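Search products, spares, events Go

Alard two-arm household robot: demonstration afternoons at Brimby

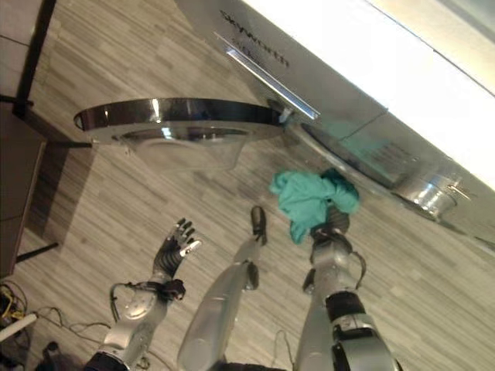
Laundry work at the Skyworth front loader, teal cloth in the right hand and the door wide open.

Last updated: December

The Alard is our two-armed robot for household jobs, and the best way to get to know it is to come and watch it work! We run demonstration afternoons every Thursday at the Umberg showroom in Brimby, starting at 2 pm, and laundry is the part people ask for most.

Washing is a lovely test for a machine like this. Cloth never sits the same way twice, it folds over itself and hides its own edges, and the fingers have to find a grip on whatever bit happens to be on top. Then there's the round opening to get through, with a rubber gasket all the way round it. We could watch it for hours (some of us have).

What you'll see on the day

The session lasts 50 minutes. We start with single cloths and small towels at the washing machine, then move on to a mixed basket. After that the Pathirana hand gets a slot of its own – you can bring an item from home, up to the size of a bath towel, and we'll put it in the queue. Thick socks are very welcome. Please leave anything with loose beads or pins at home.

Some attempts go wrong, and we leave those in. A dropped sleeve usually starts the best conversations of the afternoon, and the team will happily bring up the joint readings on the big screen and go through them with you.

The Alard in short

Arms: 2, each with its own jointed hand
Hands: Pathirana, dark finish, left and right
Arm casing: silver and grey
Demonstration tasks: loading, unloading, sorting by colour
Warm-up before a session: 8 minutes

Booking

There are 20 places each Thursday and no charge. Book at the Umberg front desk or by phone. Children can come along with an adult, and there's a bench near the front for anyone who'd like to sit. Tea is on from half past one – do come early if you want a look at a spare hand up close.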